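Work, Technology and the Shop Floor
Unit 6 handout: Automation at the desk and the bench

Reading for this unit: the Holthorpe case file, sections 2 and 3. Bring your notes on task lists from Unit 5.

Background

Holthorpe handles returns for several mail-order sellers. Workers open each parcel, check the item against the order, type a condition code and send the item on to a shelf or to scrap. Before the change, the site had 80 people on returns, and nearly all of them did every step themselves.

Management bought a sorting line from Marero and later began looking at robotic hands for the bench work. The case file treats these as one project. For our purposes they should be kept apart. The sorting line took over carrying and lifting. The hands are aimed at small items and at things people do with their fingers, such as picking up, turning over and pressing.

Jobs and tasks

Recall that a job is a bundle of tasks. A machine is usually brought in for one or two of them, and the rest get bundled again, often in a hurry. At Holthorpe the condition code stayed with people – so did phone calls to sellers. What went away was the walking between benches, and with it most of the talk between them.
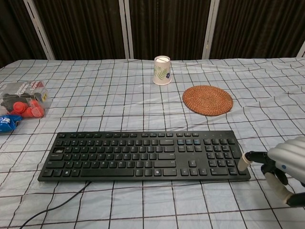 Figure 6.1. Robotic hand at the numeric keypad end of a keyboard, with a paper cup and a woven coaster behind.

A table with everyday things on it is harder for a machine than a conveyor. Cups, packages and cables are not all stiff, and they do not come in one size. Someone has to decide what belongs within reach, and in the case file that work was never added to anyone's job description. Eusebio Segura, a shift lead, logged 359 stops in the first quarter. Most were cleared by the nearest worker, who still had a personal parcel target to meet.

Pay and skill

Targets were set per parcel. After the change, experienced staff were given the odd cases, which take longer, and their numbers fell. Tín La's interview (section 3) covers this well. She asked for a separate rate for odd cases and got it in December, on her second request.

Compare Cloutier, where the rate was settled before the equipment arrived – we return to this in Unit 8.

For discussion

Which tasks at Holthorpe were new after the change, and who was paid for them?
Should a stop count against the worker who clears it?
What would you want in writing before a trial starts at your own workplace?

Written work: one page, due at the start of the next class.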